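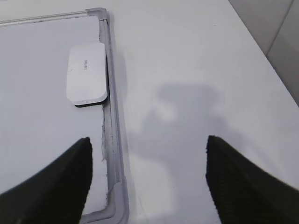 The Takell Room reopens in May and I've spent far too many evenings getting its whiteboards back into shape, so this is the gallery page I promised everyone at the English class! For anyone who hasn't been upstairs at the hall, it's the long room with the folding tables, used by the English class, the homework club and a bridge group that takes its scoring very seriously. The boards cop a hiding. The writing part wipes up quite nicely if you keep at it, but look at the inner edge of the frame, where the dark smudgy stuff runs down beside the eraser — that strip is where all my time went. I've put my notes underneath, in more or less the order I did the jobs, with a few bits of room news thrown in.

Flat on the table
Every board got cleaned lying down. I tried doing the first one upright against the wall and had grey water running down my sleeve to the elbow. Flat is slower to set up and miles better for your shoulders.

The frame
Warm water with a drop of dishwashing liquid, then an old toothbrush along the lip, then a cotton bud for whatever's left. Everaldo Rezende swore by a wooden skewer wrapped in a bit of rag and I rolled my eyes at him, and then I used a wooden skewer wrapped in a bit of rag for the rest of the week.

Corner caps
Don't pull these off to clean behind them. I did it once, on the board nearest the kitchenette, and it took me most of a Saturday morning to get the thing to sit straight again. Toothbrush around the outside, wipe, leave it be.

Ghosts
You know when a word has been up so long you can still read it after it's been rubbed out? We had half a verb table and what I think was a soup recipe. Drawing over the top with a fresh marker and wiping straight away lifted most of the verbs. The soup is hanging on. Jussara Rangel would like it known that she copied it down and it needs more garlic.

Erasers
I always thought a grubby board meant a worn-out board. Half the time it's the felt! Ours were so loaded with old ink they were just moving it about. I take them out the back door, give the felt a good going over with a dry brush and tap them on the step (stand upwind, please learn from me). The one up the top says "deli" on it, as far as I can make out, so naturally it's been known as the sandwich ever since. "Who's got the sandwich?" is now a perfectly normal thing to hear on class night.

Where the eraser lives
Delali Abugri teaches the beginners and she likes the eraser on the right, close in against the frame, so she can find it without turning her back on the class. I'd never thought about it. I now put it back there every time and get quite cross when somebody moves it.

Markers
We threw out 16 dead ones in a single go. Sixteen! They'd been put back in the tub by people who noticed they were dry and hoped for the best (me included, I'm sure). New house rule: if it's dry, bin it. The colours left are mostly green, which no one ever chooses, so if you have spare black or blue at home we'd love them.

The cloth situation
Microfibre for the boards, old tea towels for the tables, and please keep them apart. One of the tea towels had been near something oily and left a smear that the markers just skated over. It took three washes of the surface to come good.

Spray
I bought a bottle from Arska, the stationery place, and it's fine, but I'm only using it on the stubborn patches. For an ordinary weeknight wipe, a barely damp cloth does the job and the room doesn't smell like a nail salon afterwards.

Hanging them back up
Janaína and Valquíria Fagundes held the boards and I did the screws, with a great deal of "up a bit, no, your side, up a bit". We dropped them seven centimetres from where they used to be, so the homework club kids can reach the top line. Valquíria says they're straight. Janaína says they're nearly straight. I've decided to stop looking.

One stays loose
We've kept one board off the wall for group work. The beginners lay it on the table and gather round it for word games, and it's lovely, everyone leaning in and arguing about spelling — much noisier than sitting in rows, and people who never speak up suddenly have a marker in their hand. Put it away on its long side behind the cupboard when you're done, please, and never face down on the floor.

Tables
Wiped, legs tightened, wobbly one sorted with a new rubber foot. I still want to do something about the marker tracks that wander off the edges of boards and onto the tabletops, but most of those come off with the same soapy water if you catch them that night. Left for a month, not so much.

Still to do
The tray for the big board has a bracket missing. The noticeboard in the hallway needs all its old flyers taken down (there's one for a trivia night that I'm fairly sure was before my time). And the cupboard. We don't talk about the cupboard yet.

If you're free for an hour before class and don't mind a toothbrush and a bucket, come and find me upstairs. Bring rubber gloves if you're fussy about your hands, and there'll be tea on.

Page updated 26/04/2025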